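2018年7月22日 星期日

工作间笔记:积分换礼品卡,第二轮

今天总算把Skastley的积分账理清楚了,心情特别好!从三月开始,我们小组买耗材一直走Skastley的返利入口,积分攒着没动,我都快忘了这回事。早上登录一看,已经够换2张Orkport的餐饮礼品卡,当场就换了(手都有点抖,哈哈)。卡号已经抄在公用本子的封底内页,谁要用先划掉再去,别像上次那样两个人拿着同一张卡去结账。

先记一下流程,免得下回又从头摸索:

先登录返利账户,再从里面的链接跳到Amia下单。顺序反了就不计分,三月那单焊锡丝就是这么白买的,找客服也补不回来。浏览器里的拦截插件要关掉,购物车最好先清空,跳转过去以后再加东西。付完款别急着关页面,等“已追踪”三个字出来再截图。截图放共享文件夹,文件名写订单尾号就行。

这次对账我写了个小脚本,名字叫Erdős(纯粹因为喜欢,没别的意思)。它把Amia导出的订单和积分明细按日期对起来,漏掉的那些直接标红。跑第一遍就报错,原来积分明细里退款那几行的日期格式不一样,多了个空格。去掉以后一下子就通了,太爽了!结果是53笔订单里有5笔没计分,其中多数是手机上下的单。所以以后统一用电脑下单,手机端先别碰,等我再试试是不是应用内跳转的问题。

申诉也顺手交了。表格里“购买凭证”那一栏只收PDF,图片传上去不会提示出错,但提交之后那一栏是空的,这个坑很隐蔽。我把确认邮件打印成PDF再传,页面显示已受理。能不能补回来还不知道,补回来的话应该有400分,离下一张卡就更近了。

另外想到一点:每日签到那种小任务分太少,占时间,我打算不做了。问卷倒是可以留着,等胶干的时候填一份正好,有几份题目还挺有意思的,问的是外卖包装怎么改进,我写了一大段。

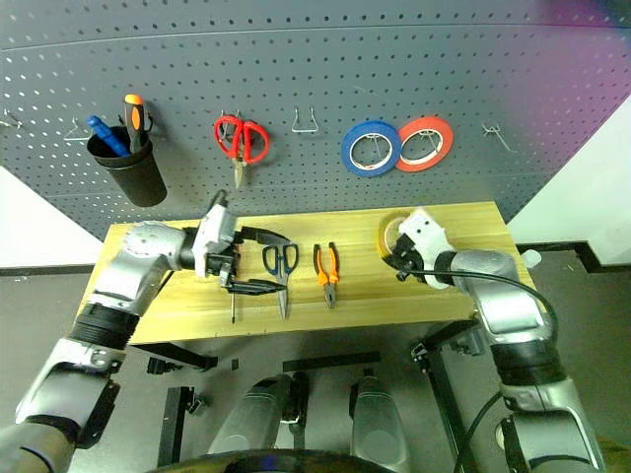 洞洞板一角:螺丝刀筒和红柄剪刀

待办:
1. 给Erdős加一个退款自动扣减,现在还得手工改。
2. 查Orkport的卡能不能叠加午市套餐。条款写得含糊,打电话问。
3. 把下单流程打印出来贴到电脑旁边,字号大一点。
4. 申诉有回复就记在这一页背面。

下次采购清单已经在列了,砂纸和热缩管都要补。想加东西的直接往后写,凑成一单下,追踪起来省事得多!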